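Home | Features | Equipment | Budgets | Subscribe

Pricing the second hand

By Giang Ninh

The quote from Saden ran to four pages, and the second hand was on page three. For the packing shop at Clurklow, that line decided the year's equipment plan.

Cường Văn, who runs purchasing there, had asked for a station that could open a parts drawer and pick from it. One arm would do most of that work. Two would let the station steady the drawer with one hand and reach in with the other. The difference also covered a second controller, a wider table and 345 hours of simulation – billed separately.

Văn kept the simulation and put off the rest until November. Drawers are a fair test for a buyer, he says, as the pull, the reach and the clearance all show up in one task. 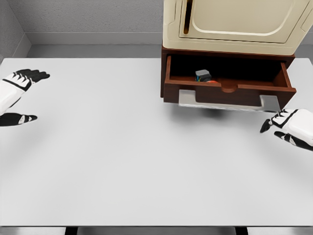
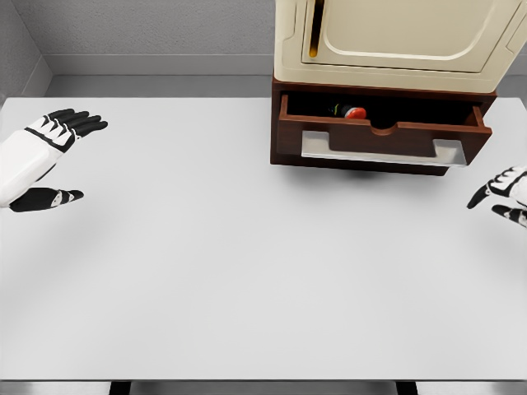
Simulated workcell, two views: white table, two robot hands, open wooden drawer with small items inside.

Gough, the other bidder, priced the same job at 400 hours but included changes to the drawer layout. Saden charges for each change. A shop that expects to move its furniture should ask for that rate in writing before comparing totals.

Spares are the next line to check. Fingertip pads wear, and neither bidder's base price covers them past the first 2000 cycles. Văn now carries pads as a running cost, apart from the capital request.

The order goes out once floor loading is signed off.

Related
Burkia: leasing terms for small shops
How to read a controller quote
Floor loading for fixed stations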